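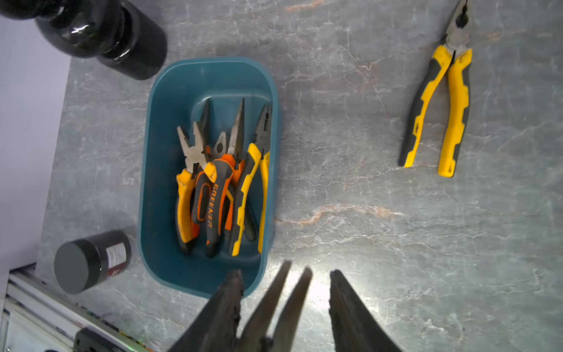 Handgelenkkamera, Zangenaufgabe, vier in der Kiste, eine noch daneben.

August, Notizen ab 9:40

Thema bleibt die Instanztrennung in der Kiste und die Frage, ob der neue Planerteil aus Clemstead wirklich etwas taugt oder nur schönere Logs schreibt. Ich schreibe das ausführlicher als sonst, damit Davina es nachlesen kann, bevor wir mit Castton telefonieren. Die wollen eine Zahl hören. Ich habe eine, aber ich traue ihr nicht.

Stand der Software: Segmentierung Catitz mit den Gewichten vom letzten Stand, Schwelle unverändert. Planer aus dem Zweig »clemstead«, Regler wie gehabt. Gestern Abend noch den Zeitstempelfehler im Kameraknoten behoben, der Versatz zwischen Bild und Gelenkzustand ist jetzt konstant. Konstant heißt nicht null. Dazu unten mehr.

Auswertung der aufgezeichneten Bilder

584 Bilder aus der Handgelenkkamera durch die Segmentierung geschickt, alle mit Zangen in der türkisen Kiste. In 473 davon stimmt die Zahl der Instanzen mit dem überein, was Davina von Hand markiert hat. Das klingt ordentlich, und genau so wird es vermutlich in Casttons Folien landen. Das Problem ist die Metrik. Die richtige Anzahl sagt nichts darüber, ob die Masken an den richtigen Zangen hängen. Zwei Griffe vertauscht, Anzahl stimmt, Haken dran.

Beim Durchklicken sieht man es sofort. Das Bild oben ist ein guter Kandidat: die Griffe liegen in der unteren Hälfte der Kiste übereinander, die Köpfe dagegen zeigen alle in dieselbe Richtung. Catitz findet vier Instanzen in der Kiste. Der graue Griff mit dem GREENER-Schriftzug ist dabei in zwei Teile zerlegt, und ein Stück davon ist der Spitzzange zugeschlagen, deren Griffe darüberliegen. Dafür ist anderswo ein Griffschenkel verschwunden. Vier gezählt, vier markiert, in der Statistik ein Treffer.

Die Spitzzange ist überhaupt der unangenehme Fall. Lange schmale Backen, dunkler Stahl, Tiefenwerte dort praktisch Rauschen. Die orangen und grauen Griffe sehen denen der Nachbarin ähnlich genug, dass das Netz nach Farbe gruppiert. Ich behaupte schon länger, dass wir zu einem guten Teil Farbe lernen und keine Form. Die beiden gelb-grauen Zangen, eine rechts in der Kiste, eine rechts daneben auf der Platte, werden jedes Mal sauber getrennt, aber da liegt auch die Kistenwand dazwischen. Als Beleg taugt das nicht. Interessant wäre, beide gelben übereinander in der Kiste zu haben. Solche Bilder haben wir nicht im Satz.

Vorschlag für die Metrik: Maskenüberdeckung je Zange, und zwar getrennt nach Kopf und Griff. Der Planer greift am Griff, also interessiert mich der Griff. Davina meint, dann müssten wir alles neu markieren. Stimmt. Mit einer Teilmenge anfangen, am besten nur die Bilder mit überlappenden Griffen.

Hintergrund

Die liegende schwarze Flasche wird gelegentlich als Werkzeug vorgeschlagen, mit niedriger Konfidenz. Die Glanzlichter auf Bauch und Hals ergeben lange helle Streifen, das reicht offenbar. Die schwarze Dose mit dem weiß-roten Etikett wird nie vorgeschlagen. Sutherland hatte in seiner Mail geschrieben, die Hintergrundunterdrückung sei »gelöst«. Sie ist eine Konfidenzschwelle. Wenn ich die Schwelle für die Spitzzange senke, kommt die Flasche zurück.

Die Maserung ist auch noch da. Auf der grauen Marmorfläche läuft rechts der Kiste eine orange getönte Ader quer, und bei manchen Einstellungen hängt sich die Farbgruppierung daran auf. Harmlos, solange der Planer Kandidaten ohne Höhe verwirft. Das tut er im Zweig »clemstead« erst nach der Greifberechnung, was Rechenzeit kostet. Die Reihenfolge der Filter gehört umgedreht. Ticket angelegt.

Eigene Finger: Die Maske für die Greiferfinger ist weiterhin ein festes Polygon. Bei offenem Greifer passt es, beim Schließen wandert die Innenkante heraus. Links ist der Saum am schlimmsten, dort sitzen die grauen Innenplatten, die zum Teil gar nicht im Polygon liegen. Die rauhe Kante der schwarzen Außenplatte macht es nicht besser. Ich will die Maske aus der Fingerstellung rechnen, die haben wir ja im Topic. Hätte man gleich so machen können. Steht seit dem Frühjahr auf der Liste, von mir selbst dorthin geschrieben.

11:15, Planer

38 Läufe nur im Planer, ohne Bewegung, jeweils gleiches Eingangsbild und gleiche Masken. Frage: kommt bei gleichem Eingang dieselbe erste Zange heraus? Nein. In 12 Läufen wählt er eine andere als im ersten. Der Startwert ist in der Konfiguration gesetzt, wird aber nach dem Laden der Szene wieder überschrieben, weil der Kollisionsprüfer seinen eigenen Generator anlegt. Zwei Stunden gesucht. Der Eintrag in der Konfiguration hat also nie etwas bewirkt, und alle Vergleiche alt gegen neu, die in den letzten Wochen herumgeschickt wurden, sind damit fragwürdig. Auch meine.

Nach der Korrektur: gleicher Eingang, gleiche Wahl. Ob die Wahl gut ist, steht auf einem anderen Blatt. Bei der Zange ganz rechts in der Kiste liegen die gelben Griffe an der Innenwand an. Ein Finger muss zwischen Griff und Wand, und da ist kein Platz. Der Planer schlägt es trotzdem vor, mit Bewertung nahe am Maximum. Grund: die Kistenwand ist im Kollisionsmodell ein Quader ohne Rundung und einen Fingerbreit zu weit außen. Wer das Modell angelegt hat, weiß ich nicht, im Verlauf steht nur »bin v2«. Die echte Kiste hat gerundete Ecken. Neu vermessen und neu anlegen, bevor noch irgendwer an Bewertungsgewichten dreht.

Die Häufungsstrafe, also der Teil, auf den Clemstead so stolz ist, habe ich ein- und ausgeschaltet. Der Effekt ist kleiner als der Unterschied, den vorher allein der Startwert gemacht hat. Das kann heißen, dass sie nichts bringt. Es kann auch heißen, dass die Masken zu schlecht sind, um sie zu beurteilen. Ich lege mich nicht fest, aber als Verbesserung verkaufen würde ich sie im Moment nicht.

Anmerkung D. Chisholm: Die Strafe rechnet auf den Mittelpunkten der Masken. Bei gekreuzten Griffen liegen die Mittelpunkte alle dicht beieinander, egal welche Zange frei liegt. Wir sollten Griffende und Kopf getrennt nehmen.

Antwort von mir: Ja. Passt auch zur Metrik oben. Wer baut es?

D. C.: Ich den Planerteil, du die Auswertung.

14:05, Zeitversatz

Versatz Bild zu Gelenkzustand jetzt über die ganze Aufnahme stabil. Ich habe ihn aus der Bewegung der Tischkante im Bild geschätzt, links ist der Übergang zur hellen Fläche dahinter kontrastreich genug. Die Alternative wäre das Aluprofil in der Ecke unten links, aber die kleinen Lichter daran stören die Kantensuche. Tischkante ist besser.

Offen: Der Versatz wird derzeit im Auswerteskript herausgerechnet und nicht im Knoten. Wer die Rohdaten ohne mein Skript lädt, hat ihn wieder drin. Sutherland lädt ohne mein Skript. Muss in den Knoten, und in die Metadaten muss ein Feld, ob korrigiert wurde oder nicht, sonst korrigiert es am Ende jemand doppelt.

Für das Telefonat mit Castton

Die 473 von 584 nenne ich nur zusammen mit dem Satz, dass es sich um die Anzahl handelt und um nichts weiter. Keine Aussage zur Häufungsstrafe. Falls sie nach einem Vergleich mit dem alten Planer fragen: gibt es erst, wenn beide Stände mit dem korrigierten Startwert gelaufen sind. Davina findet das zu defensiv. Mag sein.

Zu erledigen

Kollisionsmodell der Kiste neu, mit Rundungen (ich)
Fingermaske aus der Greiferstellung (ich)
Höhenfilter vor die Greifberechnung ziehen, Ticket ist offen
Startwertkorrektur in den Hauptzweig, vorher Test, der zweimal plant und vergleicht (Davina)
Teilmenge mit überlappenden Griffen neu markieren, Kopf und Griff getrennt
Neue Aufnahmen mit beiden gelben Zangen übereinander
Versatzkorrektur in den Kameraknoten, Sutherland Bescheid geben

16:30, Nachtrag

Test für den Startwert läuft durch. Auf dem Rechner von Davina schlägt er fehl – andere Version der Kollisionsbibliothek, dort wird der Generator an zwei Stellen angelegt. Versionen festgeschrieben, noch nicht auf beiden Rechnern gebaut. Bis dahin keine Planerläufe vergleichen, die von verschiedenen Rechnern stammen.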